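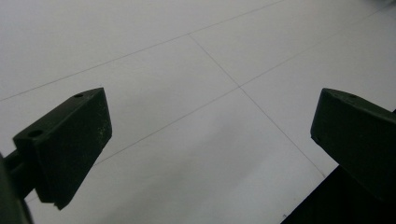
Gellik panels, light grey, with their thin seams.

Which colour of panel is best for sorting metal parts?
We advise the pale one. Small dark parts are easy to find on it. 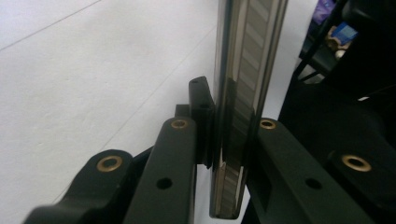

Polished pieces must be checked for scratches under good light. Turn the piece slowly and watch the reflections. Pale diagonal stripes like these run along the whole length, and a scratch will break them.

Where do I put the checked pieces?
In an open plastic bin, long side along the panel. 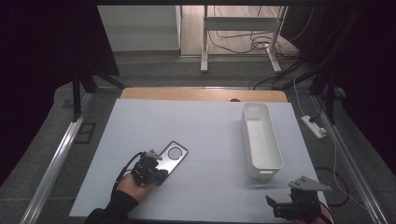 Keep the bin close to your hand – you will reach less.

How do I clean the panels?

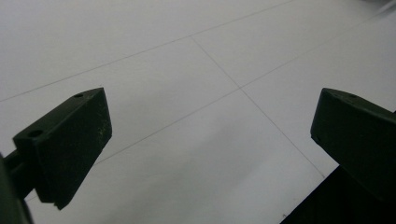 Use a damp cloth and a little soap. On a pale grey surface such as this one, every mark shows, so wipe often.

Comments

Hedvika Kadlec: Does the grey come in 200 cm?

Alžběta Štefanec: I use the same cloth for my bins. No problem until now.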